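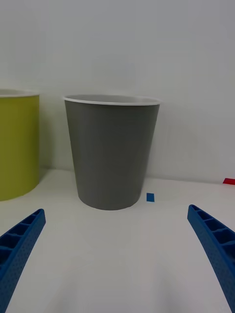
Wrist cam pick and place: policy keeps stopping short of the cup

Prorkden Forum > Software > Perception and Control

tapered_axis
Thursday

Been lurking for ages, finally have something worth posting! I'm training a small imitation policy for cup picking, wrist camera only, and it's so close to working that I can't leave it alone. The frame up top is the moment I keep ending up in. Gray cup is nicely between the fingers, the policy looks perfectly happy, and then it closes early and the tips pinch nothing.

Setup on the software side:

Policy runs at 30 Hz, outputs delta poses plus one gripper value
Trained on 411 demos, all teleop, recorded through Lisar
Input is the wrist image plus joint state, no depth, no external camera
Blue plastic fingers with the ribbed cells on the inside, so they flex a fair bit on contact

Laterally it's great. I can slide the cup around and it lines up every time, which still makes me grin. Distance is the trouble. The approach is fine until the last stretch and then the gripper value starts drifting toward closed before the pose has caught up. Anybody seen this?

ribcage_fin
Re: policy keeps stopping short

Nice problem to have, seriously. Centering from a wrist view comes pretty much free, and range is where everyone bleeds.

First thing I'd look at is whether your gripper labels are shifted against the images. If Lisar stamps the camera on arrival and the gripper on command, the close command lands early in your data and the policy learns exactly that. Plot the commanded gripper value against the measured one and see how far apart the edges are.

moth_loop
Re: policy keeps stopping short

I don't think it's timestamps. Look at what the network has to go on. Matte gray cup, white table, white wall, soft shadows everywhere. It's a tapered cup too, so its width in the image depends on which height you measure at. There is next to nothing in that view that says how far away the thing is, apart from its apparent size. If your demos have more than one cup size you've taken that cue away as well.

I'd put a second camera on it and be done.

tapered_axis
Re: policy keeps stopping short

Two cups in the data, the gray one and the big yellow-green one you can see part of on the left. So yes, more than one size, ouch.

I really want to stay with the single wrist camera if I can. Half the fun of this project is seeing how far one view goes.

ribcage_fin
Re: policy keeps stopping short

@moth_loop the white rims are a decent cue though. You see each one as an ellipse, and how flat that ellipse is tells you the viewing angle. Joint state gives you the camera height. Put those together and the base contact point on the table is enough to get range without knowing the cup size at all. A network can learn that, I've watched one do it.

moth_loop
Re: policy keeps stopping short

It can learn it if the camera height in the demos varies and the joint state is worth reading. My bet is every demo comes in on the same path, so the network ignores the joints and matches image to image. A second camera is one evening of work. Squeezing geometry out of one rim is a month of it.

kelpwire
Re: policy keeps stopping short

Quick one about the tape on the table – the blue piece by the gray cup and the red one over at the right. Are those in the same spots in every demo? I had a policy on my Parsons rig that learned to servo on the tape and ignored the object completely. Looked brilliant until I moved the tape, and then it reached with total confidence at bare tabletop. I loved it and hated it.

Cheap test: mask the tape in the input and run it again. If the behavior changes, you know what it was reading.

tapered_axis
Re: policy keeps stopping short

OH. The tape never moves, it's how I reset the layout between demos. Trying the mask tonight, and the gripper plot too while I'm in there.

tapered_axis
Re: policy keeps stopping short

Results! Masking the tape changed very little, a bit more wobble on the approach and the same early close. So kelpwire's ghost isn't my ghost, but I'm keeping the mask on for training anyway.

The gripper plot is the interesting one. Commanded close leads measured close by 60 ms, which at 30 Hz is nearly 2 frames. I shifted the labels and retrained overnight. The early close is a lot better on the gray cup, it gets properly around it before squeezing. On the yellow-green one it still closes early sometimes, when the approach starts from far off.

ribcage_fin
Re: policy keeps stopping short

Love it! Are you predicting action chunks? If you execute the whole chunk before looking again, a close near the end of the chunk is based on an old image. Try running only the first few steps of each and replanning. Prakitz has a rolling buffer that does this and blends the overlap, it's a small config change.

moth_loop
Re: policy keeps stopping short

Glad the labels were part of it, fair play. I'd still say the leftover failures on the larger cup are a range problem, and shorter chunks will hide it more than fix it. If you won't add a camera, at least record demos with the start height jittered so the joint state carries information.

tapered_axis
Re: policy keeps stopping short

Chunks, yes, and I'm running them to the end right now, so that's going on the list. And I checked the start poses, moth_loop, and you called it – nearly identical in every demo. I'll do the Prakitz buffer first as it needs no new data, then record a fresh batch from mixed heights and retrain with both cups.

kelpwire
Re: policy keeps stopping short

Move the tape around between those new demos while you're at it. And please post the gripper plots, I want to check my own logs against yours.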